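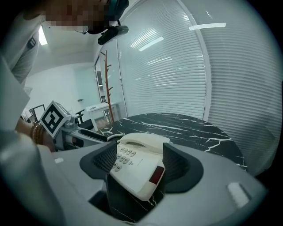
Two hand-held grippers and a cream desk phone at the marble table.

Reet Vaher
14 May 2018

1/ Budget thread, as promised. We're planning next year's gripper purchases and I've been put in charge of the spreadsheet. Posting my working in case it helps another small group.

2/ We have 5 pairs of hand-held grippers now. The plan is to get to 10 pairs by December. Each pair needs a head camera to go with it, so please don't price the grippers alone. I did that in my first draft and had to start again.

3/ Quotes so far: Druvar came in at 1,778 per pair, markers and finger pads included. Rüegg is cheaper on paper but charges for the pads separately, and delivery is extra.

4/ Pads are the line people forget. The mesh ones wear down, and hard smooth things like a phone body are no use without decent grip. I've put in two spare sets per pair for the year.

5/ Objects get their own line too. Old corded phones are good value. Buttons, a handset, a coiled cord that goes wherever it likes. I've allowed for 31 second-hand items and set a low limit on each.

6/ Furniture: nothing. We're keeping the round table. I did ask for a second one and the answer was next year.

7/ Robot arms are on a separate sheet. Eyvindur Bach is dealing with Palus on those and wants a written lead time before we commit. I agree with him. Our last order from them slipped by two months – no warning until we rang.

8/ Still open: whether to pay for the Costness service contract or keep a repair fund ourselves. I lean towards the fund. Will post the sheet once the prices are confirmed.

Last updated: added the pad costs to post 4

Comments

Does the Druvar price include chargers? Ours didn't.

Reet Vaher: Checking. It isn't on the quote, so probably no.

We went with a repair fund and spent it all by spring. Put more in than you think.

What's your limit per object? We never know what to pay for old phones.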